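Tips for Washing and Blocking a Wool Blanket at Home

June 8, 2023
By Soledad Figueroa

We use cookies to remember your settings. By staying on this site you agree to our cookie policy.

A big blanket is harder to block than a hat or a scarf, mostly because of the weight when it comes out of the water. These are the steps I use for hand-knit wool, worked out on a lap blanket in Carretero yarn and two larger ones since.

Weave in your ends before washing, but leave the tails an inch long. Wool relaxes in the bath and a tail trimmed flush can work its way back out. Trim when the blanket is dry.

Fill the tub with cool water and a little wool wash, then push the blanket under and leave it for 15 minutes. Don't run the tap over it. If the color bleeds, drain and refill until the water stays clear.

Let the tub drain with the blanket still in it and press the water out with your hands. Lift it with both arms underneath. Picking it up by one edge will pull the cast-on out of shape, and garter stitch is the worst for this.

Roll it in towels and stand on the roll. I go through 3 bath towels for a lap blanket.

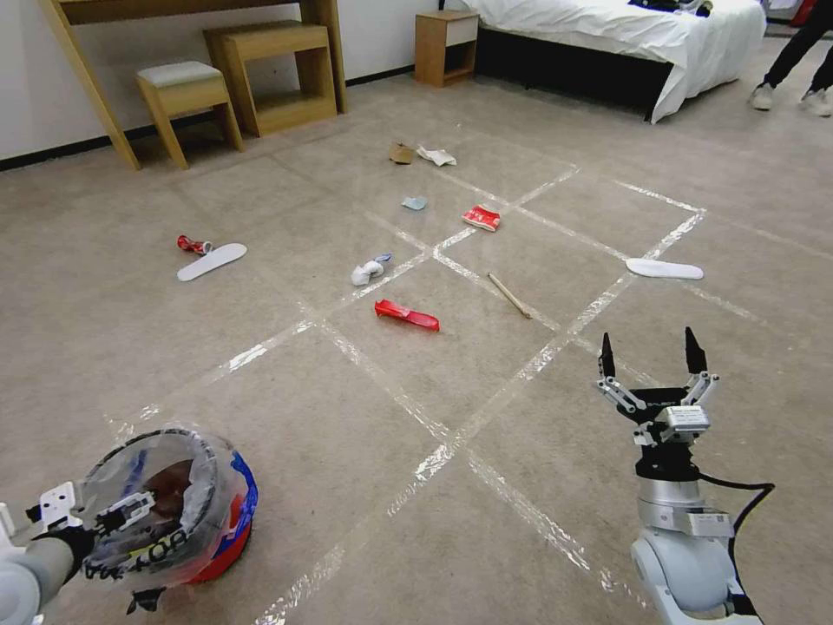

White tape lines on the carpet.

Next, mark out your finished size. I cut a length of string to the long side and another to the diagonal. If both diagonals match, your corners are square. Lay a clean sheet down before the wool goes on, and check for dye by rubbing a damp white cloth on it first.

Pin the four corners, then the middle of each side, then fill in between. Use rustproof T-pins. Blocking wires are faster on a straight edge, and Gwenllian Samuel in Hudville talked me into a set last July. Scalloped borders still need a pin in every point - there is no quick way to do those.

Lace can be stretched hard. Cables should only be patted into place or they go flat.

Keep a fan running low and leave the pins in until the thickest part is dry. Feel the underside as well as the top. A 100 percent wool blanket can take two full days, longer if it's humid. Store it folded, not on a hanger.

Related tips
Joining a New Ball Without a Knot
How to Read a Yarn Label
Fixing a Miscrossed Cable
Grisport Shawl: Notes on the Edging
Storing Wool Over the Summer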